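Chapter 4
Hydraulic Power on Rail Vehicles

When I first crawled beneath a wagon at the Tarkent works one cold March, old Nghĩa Trình handed me a torch and told me to follow the oil, and I can think of no kinder way to begin.

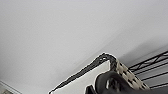
We shall start at the pump, then, and wander along the pipes to the cylinders that tip, lift and level the load – taking our time over the valves, which deserve it.
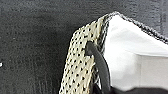 Our worked case is the Brakier tipping wagon, with its 86-litre tank and roughly 500 metres of pipe across the whole set. 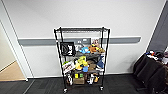

Page 603

Before reading on, do look back at your notes on pressure, as we shall lean on them a good deal.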